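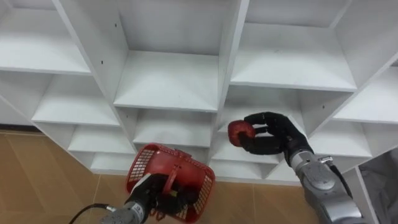

White cubby shelves, looking up a little.

Thursday, November 16, 2023

Cisholm Ave, loading zones and the crossing at Li St. Picking up from the notes Špela left. Segment we're modeling is 1040 feet, library corner to the Kudon bus stop. Base file had the old curb line on the north side, so every result before today on that side is junk. Fixed. Re-ran.

Settings today: 11 foot travel lanes, parking on south side only, signal at Li on the existing timing. 400 runs, same seed list as last time so we can compare. Left the turn restrictions off.

What came out:
- Queue at Li in the evening peak is shorter than I expected with the parking lane gone on the north side. Don't trust it yet. The model lets trucks vanish when the loading zone is full, real trucks stop in the lane with the flashers on.
- Bus delay about the same with or without the bulb-out. Willy said this would happen and he was right, annoying.
- People on foot wait longer at the mid-block crossing than at Li. Check the push button delay, I think somebody typed it in twice.

Hongjun's fix for the trucks: give each one a "circle or block" choice when the zone's taken. Needs a share for each. We have the clipboard counts from February but the sheet doesnt say how long they stayed, only that they stopped. Could call the hardware store, they get deliveries all morning and the manager was friendly about it.

Sidewalk width. The draft standard says clear path, but doesn't say clear of what. Café tables? Tree grates? Sandwich boards? Mamta reads it as everything. City's own inspector seems to read it as fixed objects only. At 5 feet clear measured the strict way, the bakery frontage fails and so does most of the stretch by the bus stop. Measured the loose way it all passes. Big difference for one missing definition. Put this at the top of the memo, not in the appendix where I had it.

Also the utility boxes outside the dentist. They aren't on the base map at all. Hòa walked it with the wheel and marked them, copied her marks onto the sheet in pencil, still need to go in the file.

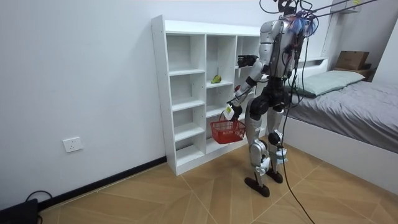
Zurnus corner

Separate problem, writing it down before I lose it. Driveway for the Zurnus building comes out right where the plan shows the wider corner. Options:
1. Move the driveway to the alley. Owner has said no, in writing, and again on the phone.
2. Keep the driveway, shrink the corner. Turning cars go faster, crossing gets longer. Defeats the point.
3. Keep both, mountable apron so the delivery van can roll over the edge. Costs more, drainage unclear.

I like 3. Hongjun doesn't, says plows will chew it up by the end of the first winter. Asked him for a detail that would hold up. He's drawing one.

Drainage: low point is on the wrong side of the inlet by the look of the spot heights. Get a real survey before anybody draws a pretty version. 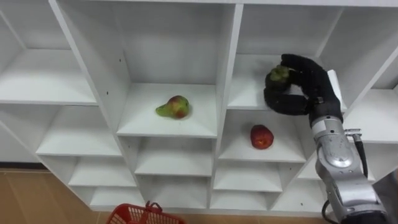
Does the loading zone have to be marked all day?

Only if the sign says so. The draft lets a zone switch to short-term parking after the morning deliveries, as long as the hours are posted at both ends and the curb paint matches.

Put that in the handout in those words, pretty much. It came up more than anything else at the open house and we each gave a slightly diffrent answer.

Other things from the open house comment cards, typed up so far:
- Benches wanted by the pharmacy. More than one card.
- Fear that the bulb-out eats the bus stop. It doesn't, but our drawing makes it look that way. Redraw with the bus on it.
- One card just says "leave it alone". Filed.
- Someone who uses a wheelchair says the ramp at Li points you into the middle of the intersection. Went and looked. True. Goes to the top of the fix list whatever happens with the rest.

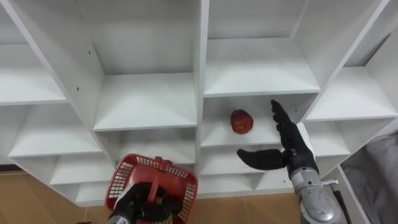 Same shelves from higher up.

Left to do: truck choice in the model, then another full set on the same seeds. Button delay. Utility boxes into the base file. Mamta has the memo draft, I owe her the width table with both readings side by side. Špela to ask the bus people for stop length, in feet please, last time it came in bus lengths. Model saved as cisholm_north_fixed, old one renamed, do NOT open the old one.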